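Does a tray help? Clearing shared study desks in the Kenora Room
Student project report, Workplace and Domestic Systems
Submitted by Ottilie Pichler, 2023-03-01

Background

The Kenora Room has a set of shared study desks, and anyone who has used one will know how they end up. Cups gather near the front, books get shoved to the back, and the next person spends the first part of their hour moving somebody else's leftovers. The usual advice is to put a tray on each desk. The Jisness guide to shared workspaces, which was our set reading, says a tray "gives loose items a home" and leaves it there. It offers no measurements and doesn't say which loose items it means.

I was doubtful about this claim when I chose the topic and I am still doubtful, though for different reasons. My question was a small one. If a desk has to be cleared of cups, is it quicker and tidier to load them onto a tray and carry the tray, or to carry the cups by hand?

What I expected

I thought the tray would lose. A tray has to be found, emptied, set down somewhere, loaded, lifted, carried level and put back. Two hands can take two cups straight to the sink. On paper the tray only starts to pay when there are more cups than hands, and then only if it doesn't take up the space you were trying to free.

Method

I ran 76 clearings over the term, split evenly between tray and hands. A clearing began when the person touched the first cup and ended when the last cup was set down on the bench beside the sink. I used a kitchen timer and wrote the times in a notebook. The participants were 8 students from my own course, so nobody should treat them as a sample of the general public.

The cups were a mixture on purpose, because real desks are a mixture. There were paper cups in more than one size and clear plastic cups, along with a few tall ones. All were empty for the timed runs. I had planned to use cups with water in them and dropped the idea after the trial session, when my notebook got soaked and I lost a page of times.

I left the rest of the desk as it was. Other studies in the reading list start with a bare surface and I think this flatters the tray. People keep things at the back of a desk, and those things decide how much room is left at the front.

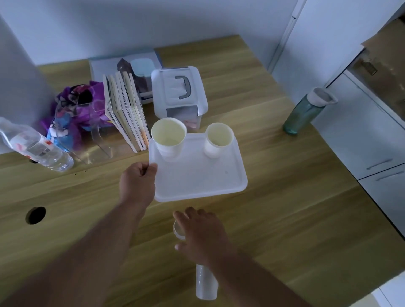
Figure 1. Loading the tray: two paper cups on, clear plastic cup next. Books and storage box remain at the back of the desk.

The tray was plain white plastic with a raised lip. I chose it over the Borketti folding tray recommended in the guide, which cost more than I was willing to spend on an assignment. The lip turned out to matter more than the brand would have. Cups that slide stop at the edge, and you can pick the whole thing up without watching every one of them.

Loading

I had not given loading any thought beforehand, and it is where most of the interesting differences were. Nearly everyone used one hand to hold the tray and the other to collect. The tray did not need holding. It was flat on a desk and going nowhere. When I asked, people said they were stopping it from moving, and when I asked them to try without, they lasted a cup or so before the hand went back.

This means that during loading a tray user is working with one hand. Somebody clearing without a tray has both free from the start. It goes some way to explaining why the short runs came out as they did.

Placement was the other thing. Paper cups went on first in most runs, I suspect because people don't care much where a paper cup lands. Tall cups were left until late and then needed the others shifted to make room. I told nobody what order to use. If I had, the tray times would probably have been better, but I would have been measuring my own instructions.

Results

With 2 cups on the desk, hands were faster in every pairing. I don't think this will surprise anyone.

With 3 cups the result was muddled. Some people stacked two paper cups and still made a single trip by hand, in which case the tray had no advantage at all. Others refused to stack cups that strangers had drunk from, made a second trip, and lost to the tray. The outcome depended more on squeamishness than on equipment.

Above that the tray won, and by a wide enough margin that I stopped arguing with it. A second trip to the sink costs far more than any fuss over loading.

Tidiness was harder to judge. I asked El-Sayed, who was doing a project on lighting in the same room, to look at the desks afterwards without being told which method had been used. The verdicts showed no pattern. Desks cleared by tray often had the tray brought back and left in the middle, and El-Sayed marked those as untidy. I can't fault that. A tray on a desk is one more object on a desk.

Problems with this study

The participants knew what I was testing, and some knew what I thought about it. The walk to the sink is short in the Kenora Room, and a longer one would favour the tray. I also timed everything myself, and my thumb on the timer is not a precision instrument.

A more serious weakness is that people clearing a desk for a project are people who have agreed to clear a desk. The ordinary user of the room gets up and leaves. A tray might change that behaviour or it might not, and nothing I did can tell us. The Jisness guide assumes it will. I would like to see the evidence.

Recommendations

I don't recommend buying a tray for every desk. Most of the desks I looked at during the term had only a cup or two left on them, and for those the tray is clutter. One or two trays kept beside the sink, to be fetched when a desk has got out of hand, would cover the cases where they help.

If the department does go ahead with trays on desks, they should have a raised lip and be small enough to sit in front of whatever is stored at the back. Someone should also repeat the count in July, when the room is quieter, before any more money is spent.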